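12 October 2023
Notebook, local links page for newcomers – Skadura town portal

Went through the old links page today, from the top to the end. There were 110 links. I opened each one by hand, because the automatic checker marks a page as good also when it only shows "we have moved".

Result: 31 are dead or go to a wrong place. Another 48 work but the text beside them is too old to keep. The bus schedule link is the worst. It opens a PDF from the previous operator, and the fares in it are not valid since August. I replaced it with the route finder of Brindeo, which has also the night buses. The fares page is separate there, so it gets its own line in our list.

Address change: we had 2 links for the same form. One goes to the form directly, the other to the welcome page of the registry office, where one must click three more times. I kept the direct one. Question for Jihad Obeidat: do we still send people with a car to the Ofori counter, or can they do the license at the same place as the address? The office page says one thing and the printed leaflet says another. I did not change this line until I have an answer.

Languages. Many links say "available in several languages", but this helps little if the reader does not know which ones. I started to write the languages after each link. For the library and the clinic this is done. For the school registration I could not find the language menu on a phone, only on a big screen. I wrote to their office.

Order of the page: now it is alphabetical, so "Water" is at the bottom and "Art walks" is first. A person who arrived yesterday needs water first. I made a draft with the groups Moving in, Getting around, Health, School, Free time. The map of Flarnenov district goes under Getting around, although they asked for the top of the page.

Small things: postal code search opens now in the same window. Removed the visitor counter. The phone number of the recycling yard was missing one digit – corrected.

To do next: test the draft with the font made larger, and ask the front desk which questions they hear most often.

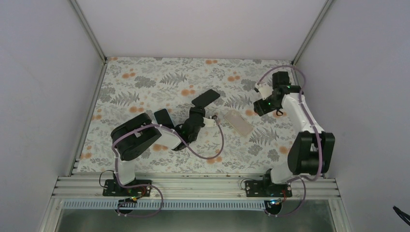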